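The rule sheet at Drurnden had 11 lines, and the night shift knew line four best: no hand goes past the posts while a base light is on.

On Tuesday the pink cloth stuck. The new starter had one sleeve already rolled up.

"Line four," said the supervisor.

"It's only a cloth."

"At Rissanen it was only a cloth."

She waited. He read the line aloud, then asked what to do.

"Write down the time and what it's holding. Then press stop, and look at the lights again before you reach in."

He wrote 2.54, left arm, pink cloth. He left the rolled towels in their tray, as line six told him to, and put his finger on the button. 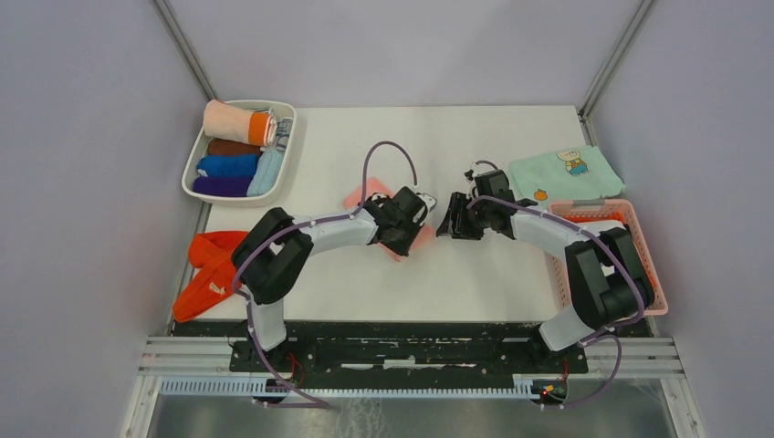 ## Line five

Whoever presses stop signs the book.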